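Malik Introduces Low-Flow Hot Water Recirculation Controller for Apartment Buildings

Model Litero 7 is intended for buildings with a shared riser and up to 30 dwelling units

Malik, a manufacturer of controls for domestic water systems, has released the Litero 7, a controller that regulates hot water recirculation in small and mid-size apartment buildings. The unit replaces the fixed-speed pump timer found in many older plant rooms and can be fitted to existing pipework without draining the riser.

Most recirculation loops run at a constant rate, day and night. The Litero 7 reads the return temperature on each branch and changes pump speed to hold the set point. Balancing valves are adjusted by the same unit, one branch at a time, so that the apartments farthest from the boiler are served at the same temperature as those nearest to it.

"The longest branch has always decided how the whole building is run," said Danica Kováčik, head of product engineering at Malik. "We wanted each branch to be measured and set by itself." 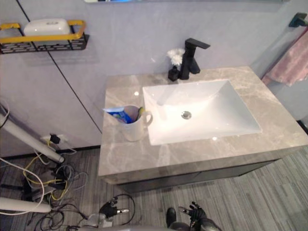
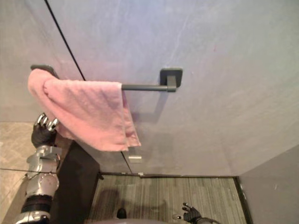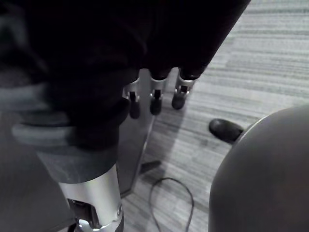

LUVVILLE, July – The first full installation of the Litero 7 has entered service at Kodar, a residential building with 30 apartments on a single riser. Work was carried out by the building's regular plumbing contractor under the direction of Vojtěch Slanina, field manager at Malik. Hot water was shut off for seven hours during the change.

The controller is supplied in a wall-mounted steel enclosure with a width of 400 mm and a height of 515 mm. It accepts up to seven branch sensors. Sensors clamp to the outside of the pipe and are covered with standard insulation after fitting. Settings are stored in the unit and are kept during a power failure.

A weekly high-temperature cycle can be set for system hygiene. During this cycle the controller opens each branch in turn and records the time and temperature reached. Records can be exported as a plain text file – no subscription or network connection is required.

Owners of the earlier Litero model can keep their pump and sensors. Only the enclosure and the valve drives need to be replaced.

Orders are open to licensed contractors. Installation manuals and wiring diagrams are available from Malik on request.

Press contact: Marcela Beneš, Malik, Luvville
Technical inquiries: Juraj Machala, Contractor Support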